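Recogida de demostraciones con dos brazos: notas de la segunda tanda

4/1/19

Sigo con la tarea de los platos. La primera tanda la grabamos con un solo brazo y el resultado fue mediocre: la política aprendía a agarrar, pero fallaba al reorientar la pieza antes de meterla en el escurridor. Con un brazo la reorientación obliga a apoyar el plato en la mesa y cambiar el agarre, y cada operador lo resuelve a su manera. Eso produce trayectorias muy dispersas para un mismo estado inicial.

En la segunda tanda pasamos a dos brazos teleoperados. Un brazo recoge el plato, lo presenta en el aire, el otro lo toma por el borde opuesto y el primero suelta. El objetivo son 3,000 episodios. Llevamos 2,000 grabados, de los cuales 1,555 han pasado el filtro. El resto se descarta por tres motivos: pérdida de sincronía entre cámara y articulaciones, caída del plato sin recuperación, o pausa del operador superior a 8 segundos. Las caídas con recuperación se conservan y se etiquetan aparte.

La transferencia es la fase que más problemas da. Mientras las dos pinzas sujetan el mismo plato se cierra una cadena cinemática, y cualquier diferencia entre las consignas de ambos brazos acaba en fuerza sobre el plástico. No tenemos sensor de par en la muñeca, de modo que lo único que se registra es la corriente de los motores. Es una medida ruidosa, pero alcanza para distinguir un agarre compartido de uno simple.

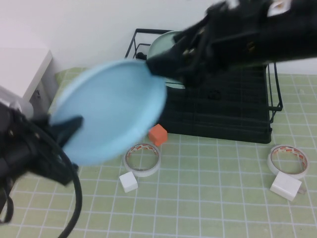 Fase de transferencia: las dos pinzas sobre el borde del plato azul, con el escurridor detrás.

El desenfoque del plato es un asunto pendiente. Con la exposición actual, los movimientos rápidos dejan el borde poco definido justo en los instantes que interesan. Eglė Pärn propone acortar la exposición y añadir luz; yo prefiero probar antes a limitar la velocidad de los brazos durante la transferencia, que no obliga a recalibrar el color de todo lo grabado. Haremos una serie corta con cada opción y compararemos el error de validación.

Sobre los objetos de la mesa: los rollos de cinta, los cubos y demás piezas pequeñas son distractores. Se recolocan entre episodios y no intervienen en la tarea. Sin ellos, el modelo de la primera tanda se desorientaba en cuanto aparecía cualquier cosa sobre la base de corte. La cuadrícula de la base ayuda a repartir las posiciones iniciales, aunque conviene no abusar — si todos los objetos caen alineados con las líneas, la distribución vuelve a ser artificial.

El formato de los episodios no cambia. Guardamos posiciones articulares, apertura de pinza, corriente y vídeo de la cámara fija, todo con la misma marca de tiempo. La novedad es una etiqueta de fase (recogida, transferencia, colocación) que Valdis Tamošiūnaitė añade a mano en la herramienta de anotación, Drodo. Es lento. Intenté sacar la etiqueta automáticamente a partir de la apertura de las pinzas y el inicio de la transferencia salía bien, pero el final se adelantaba varios fotogramas cuando el operador aflojaba y volvía a apretar.

Queda por decidir si las demostraciones en las que el plato entra torcido en el escurridor cuentan como éxito. De momento las marco como válidas con una nota. En julio tendremos que entregar el conjunto cerrado a Budov y para entonces el criterio debe estar escrito.

Entradas recientes
Sincronizar cámara y articulaciones sin reloj externo
Primera tanda: por qué un brazo no bastaba
Drodo, atajos de teclado para anotar fases
Calibración mano-ojo en el banco de Avthorpe
Sproģis: cambio de dedos en las pinzas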